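Home Talks Notes Archive Contact

Tuesday, 10:15 am
By Nusrat Orakzai

Speaker notes: keeping a small seasonal kitchen in stock

Start with the Rivalham numbers. We served 2678 plates last season from a kitchen with one walk-in and a single delivery a week. Say that first, then the title slide.

Ordering. Most people order from last week's sales. At Rivalham we ordered from the bookings sheet and checked it against last week's sales. Explain the two columns. Pause here, someone always asks about walk-ins (answer: we added a tenth).

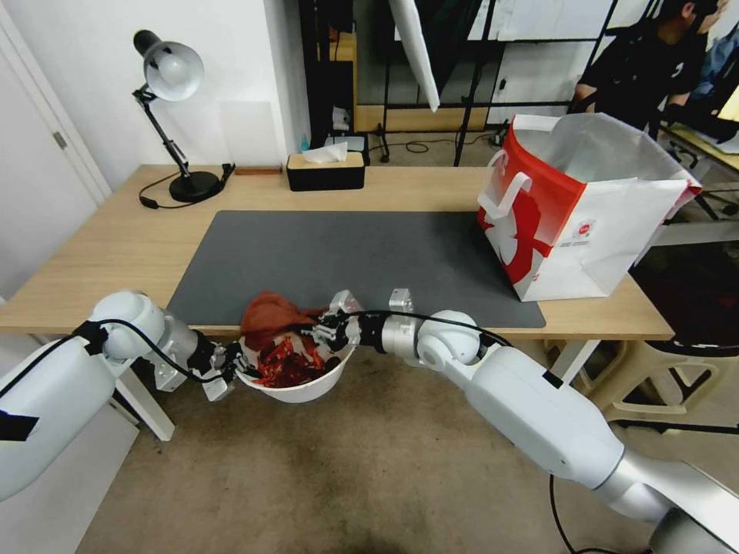
Suppliers. We had two, Ouazzani for dry goods and Uvness for anything chilled. Uvness wanted a minimum order of 1000 dollars, and in February we could not reach it. I called and asked for every second week. They said yes. Tell people to call.

Dry storage. Go slow on this part. Label the shelf, then the tub. Date goes on the front, month first. Whole spices at eye level, ground ones below, flour at the bottom where a spill is easy to sweep.
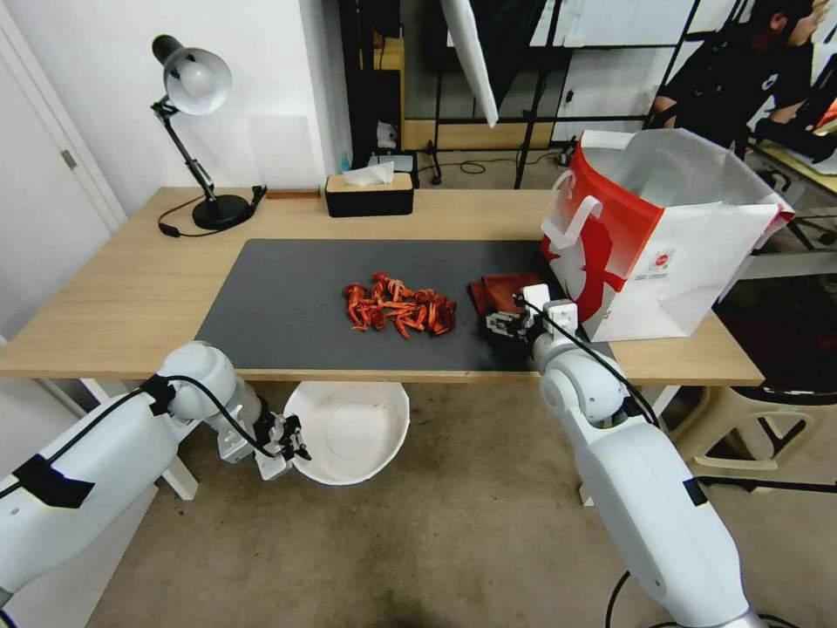
Waste log. One clipboard by the back door - no app. Write the item, the weight and initials. We tried Skuresix software for a month and went back to paper, mostly over the login. If asked about cost, say I don't have the current price.

Skip the next part if we are past the half hour.
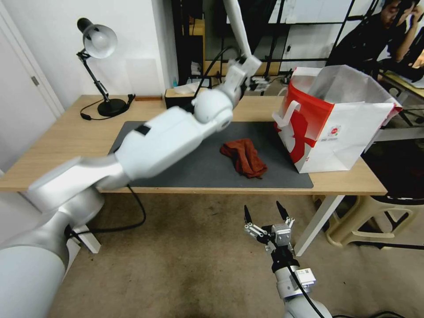 Counter space is the last topic. Prep lists should be written by station, so two cooks don't need the same board at the same time. Ask the room to think about reach. The two arms on the slide come at one desk from different places, one across from the left and one from lower down, and a prep counter gets shared the same way. Mark who works from which side and put it on the list.

Questions, then handouts. The order sheet template is on the back page.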